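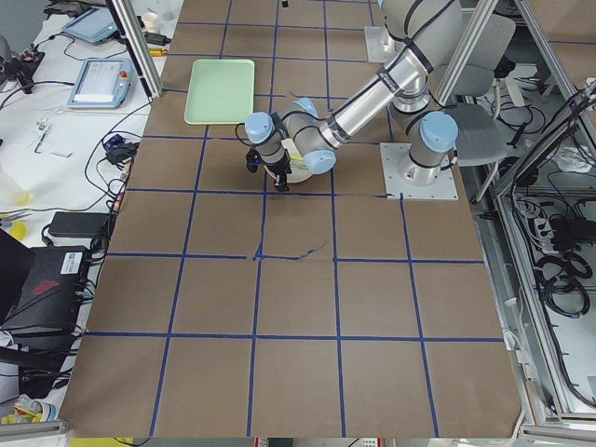 Blue tape marks out squares on a large brown table.

Please Stop Putting the Recipe in the Jar
by Shirley Gosselin
18 Aug 2024

Every November I receive at least one glass jar with dry things in layers. Flour at the bottom, then sugar, then cocoa, then some chocolate pieces at the top, and a paper label tied on the neck. The label says to add butter and one egg. I am grateful to the people who give me these jars, and I want to explain why I think they should stop.

I learned to cook in a small kitchen where gifts of food were common, but they were always finished. My aunt brought a cake. The neighbor brought pickles. You said thank you, you opened it, and you ate together. When I moved to Wesby and got my first cookie jar, I did not understand what I was supposed to do with it. I thought it was a decoration, and it stood on my shelf for nine months.

A jar of dry mix is a task. The person who receives it must have butter, must have an egg, must have a free oven and a free evening. In my building there are people who have no baking sheet. One man on my floor works nights and has only a microwave. He has three of these jars on top of his refrigerator.

I also think about the flour. The layers look nice only if you press them down hard, and after some weeks in a warm kitchen the brown sugar becomes a stone. Last winter I had to break it with the handle of a wooden spoon. The cookies were flat and too salty in one corner of the pan, so the salt had clearly stayed together in one place.

The shops have noticed that we like this. Kindine sells an empty jar with a printed label, and Rakico has one already filled, with 600 grams of mix. I bought the second one to be fair. It made good cookies, I admit it. But I paid for a ribbon and a heavy glass, and I still had to buy the butter.

My friend Paquette does not agree with me. She says the jar is for people who want to bake with their children, and that measuring is the part everybody hates. For a family with small children she has a good point. I would still ask the parents first.

What I give now is simple. I make shortbread, cut it in fingers, and bake it for 20 minutes longer than most books say, at a low heat, until it is dry and pale gold. It keeps well in a tin. My recipe starts with 215 grams of butter, and it fills roughly two small tins. I write on the lid what is inside, also the allergens, and the date I made it.

If you already bought your jars for this year, you can use them for candied nuts or for granola. Both can be eaten by hand, standing up, on the same day. And please tell people they may keep the jar. I have spent too many winters washing them and carrying them back.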